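Home Recipes Garden About Contact

20 December 2022

I have been meaning to write about the kitchen since February, when we came back to Evthorpe and I unpacked the last of the boxes, and it has taken me until the week of the Christmas baking to sit down and do it. My friend Zoi Karagiannis has been asking how I manage with one stretch of worktop, so Zoi, this one is for you (put the kettle on, I go on a bit).

I started with the chopping board, and everything else was arranged to suit it. I wanted one with a groove for the juices, after years of gravy running off the edge and down the cupboard doors, and I wanted a colour that would warm up all that white and grey marble. I'm so fond of it that it lives out on the counter all year round.

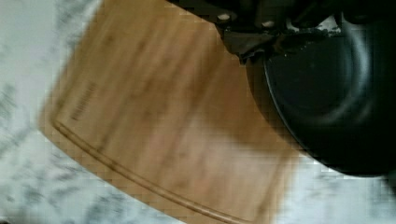
How often should you oil a wooden board? I do mine once a month with plain food-grade mineral oil, and a bit more often in winter when the heating is on and the wood starts to look thirsty.

Leave the oil on overnight if you can bear to go without the board for that long, then wipe off whatever hasn't soaked in. Mateja Kovačević taught me to work it into the groove with a fingertip, and to stand the board on its edge after washing so that both sides dry at the same pace. I ruined a lovely one in my twenties by leaving it flat in a puddle, and it rocked like a boat ever after!

Then there are the appliances, which I've gone back and forth over all year. The toaster oven is a big thing to give houseroom to, but it saves heating the main oven for two baked potatoes, and the door needs a fair bit of space when it's down, so whatever is beside it has to be something low. The ordinary toaster stays close by, as Teun won't have his bread done any other way.
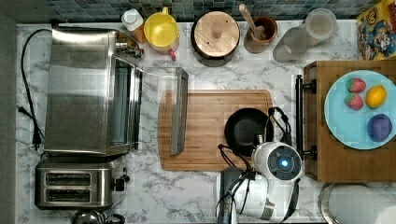

Along the back, against the tiles, I keep the things I reach for without thinking - the jugs, the wooden spoon in its pot, the container with the little wooden knob on its lid. I did try putting them all away in the cupboard for a fortnight and I was cross the entire time, forever opening doors with floury hands. Out they came again, and I wipe behind them when I do the tiles.

Next I want to sort out the drawer under the hob, and I'll write that up once the mince pies are done.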